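Grades belong to the people who climb the routes

July 23, 2019

The guidebook team for Cillinbridge has announced that the new edition, due in August, will carry fixed grades. Each route will get one number, agreed by a small panel before printing, and the online logbook will no longer let climbers vote it up or down. I think this is a mistake, and I say so as someone who has climbed at the quarry for 20 years and has argued with most of its grades.
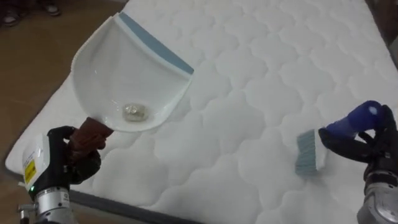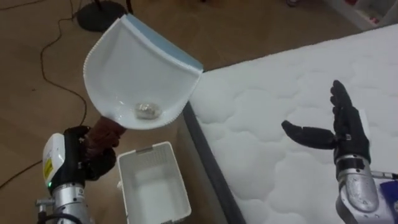 White quilted mattress, brown floor.

The case for fixed grades is easy to state. Votes drift. A route gets a soft tick from a tall climber on a cold day, three friends agree with him, and within a season the line has dropped a grade. Then somebody shorter turns up, can't reach the first break and puts it back. People who plan a trip around a particular number would like that number to be the same when they arrive. I have some sympathy with them. The Skirance logbook changed the grade of one slab four times last year, and I doubt the slab noticed.

But look at what the panel is going to be asked to do. The main wall at Cillinbridge has 31 sport routes, and they vary a great deal in style. The left side is steep and pulls on the fingers. The right side is a bank of polished slabs where you stand on nothing and hope. Very few climbers are good at both, and those who are good at one tend to find the other badly graded. A panel of 6 people will have its own strengths, and whatever they are, the book will lean that way until the next edition. The last edition stood for 8 years.

Holds break, too. The limestone on the upper tier is poor, and most winters take something off it. Kendard was a fair route at its old grade until the flake below the third bolt went. The guidebook still gives it the old number. The logbook caught up within a month, thanks to people writing down what they had found. Under the new system that climb would have stayed wrong in both places, and a visitor looking for a warm-up would have had an unpleasant morning on it.

There is also the question of what a grade is for. It was never a measurement in the way that the length of a rope is a measurement. It is a rough message from people who have done the route to people who haven't, and it gets better the more people send it. When I am deciding whether to try something, I would sooner have forty opinions that disagree a bit than one that can't be questioned. The spread tells me something. If half the votes say hard and half say easy, I know there is a long reach or an odd trick, and I look at it more carefully from the ground.

I accept that voting needs some rules. Anybody can tick a route they fell off, and plenty do. The Szekeres crags use a sensible arrangement in which you can only vote on a climb you have logged without a rest, and votes older than five years count for less. It has been running for some time and the grades there are steady. They do move, slowly, and when they move there is usually a reason you can see on the rock. Cillinbridge could copy this without much work.

The printed book is a separate matter. Paper has to say something, and I have no objection to a panel choosing the number that goes in it. Let them take the logbook figure, argue over the ones that look odd and print the result. What I object to is switching the votes off afterwards, so that the online record has to agree with the book for as long as the book is on sale.

The team is taking comments until the end of the month. I have sent mine, along with a list of the routes I think they will get wrong, most of them slabs.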